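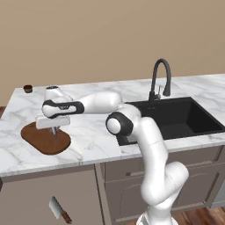 When should a lab commit money to a second arm? Once the simulated kitchen shows that one arm cannot cover the bench tasks in the hours available, and before the annual equipment round closes in December.

Filed under: Research / Robotics / Equipment Planning

4.2 Costing the kitchen cell

We planned the Avthorpe cell in simulation before asking for quotes. The virtual kitchen has a marble counter, a black sink and a single white arm, and it let us compare mounting positions without moving any cabinetry. Brennan and Jurić ran 705 trials over 49 counter layouts. For each layout we logged whether the arm could get its gripper over both the cutting board and the sink basin from one base position.

Base position turned out to matter more to the budget than arm model. A fixed pedestal was the cheapest option on paper, but it left parts of the counter out of reach in nine layouts. A rail mount fixed this at a higher price — and brought floor work with it, which our first estimate had left out. Servicing, spare fingers and operator training were entered as yearly costs and kept apart from the purchase price.

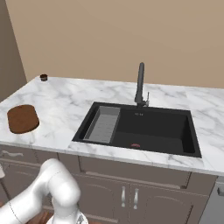

Figure 2. Simulated kitchen with cutting board, sink and slatted insert; robot arm at lower left.

Sink tasks were budgeted separately. Reaching into a deep basin calls for more wrist clearance than work on the board, and the Culach quote listed a splash cover as an extra. Parisi recommended buying the cover with the arm, as a later retrofit would mean a second site visit. Dunne's estimate assumes the cover is replaced every two years.

Related items
Leasing or buying: notes from the Prorkodar trial
Mac Carthaigh, N. — Floor loading for rail mounts
Lui gripper spares, price list updated 25th March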